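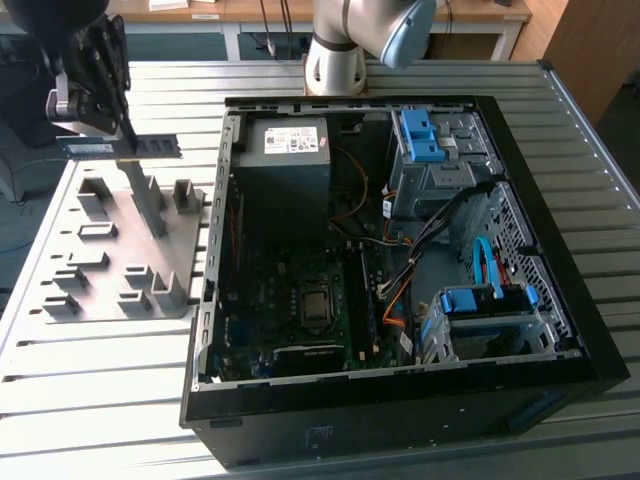
## September, bench notes: the black tower, memory and the slot plate

Okay, finally got a full afternoon at the bench with the black tower, so I'm writing this down before I forget which stick went where (again).

Setup is the one I've settled on for now. Tower on its side on the slatted table, side panel off and out of the way, gray slot plate to the left of it. I keep going back and forth on whether the plate should sit closer to the case, but every time I push it over I run out of room for the panel screws and my coffee, so it stays.

The plate is the part I'm happiest with! Nine holders, all little raised blocks with a groove, different sizes, so parts can stand upright and I can read the labels without picking everything up. The staggered rows looked silly to me on the drawing and I was ready to ask for a straight grid, but I take it back. With a straight grid you knock over the neighbor every time you reach for the back row. I did exactly that with the old Darkeck tray for months.

Things I'd still change:

- The grooves on the small holders are a bit tight for sticks with heat spreaders. Bare green modules go in fine.
- I want numbers on the holders. Pencil on masking tape is not a long-term plan.
- Tall post in the middle: good landmark, but I bump my knuckles on it when I reach across. Might round off the top.

### Memory

Pulled everything and started over with one stick at a time, because the machine was showing less memory than it should and I was tired of guessing. The case is a Porilness build, number 282 on our shelf list, came in with a sticky note reading "slow, sometimes restarts" and that's all the history I've got.

What I did, in order:

1. Power off, cord out, held the button down for 10 seconds. Touched bare metal on the case.
2. Both latches open, sticks out, each one straight into its own holder on the plate. Label end to the left, always. I mixed this up last time and lost an hour.
3. Blew out the slots. Not a lot of dust in them, but there was a hair (not mine, wrong color).
4. First stick back in, second slot from the processor, booted into the memory test.
5. Same stick, other slot. Then the next stick, same routine.

First stick passed in both slots. Second one passed in one slot and threw errors in the other, then passed in that same slot when I reseated it. So I don't fully trust either the slot or my thumbs. The test takes 32 minutes a pass on this board, and I ended up sweeping half the room while I waited, so at least the floor's nice.

I left the processor alone. The temperatures looked boring and I didn't want to get into cleaning off paste and hunting for a new tube when the whole point today was memory. Same with the power supply. I copied the model number off its label into the shelf list while the side was open, which I should have done when the tower came in (the label is on the upper face with the case lying like this, so much easier than crouching with a flashlight).

### Odds and ends

The Morelli screwdriver set is missing the small Phillips again. If you have it, please just put it back in the foam, I won't ask questions.

I ordered more antistatic bags from Ditico. We had almost 335 at the start of the summer and I have no idea where they go. Are people packing lunches in them?

Keep the slats clear of loose screws, please! They roll into the grooves on the table and you need tweezers to get them out. I'm putting a magnetic dish on the right side near the case and I'd love it if everybody used it.

### Next time

- Run the suspect slot overnight with the stick that passed everywhere.
- If it errors again, swap sticks and run it one more night before blaming the board.
- Check the power supply under load, maybe that's the restarts.
- Tape numbers on the holders, at least until we get proper ones.
- Find out whether we have a second matched pair in the drawer, the one under the label printer, I think.

Stopped at 5:40. Sticks in their bags, bags in the box marked 282, panel screws in the dish.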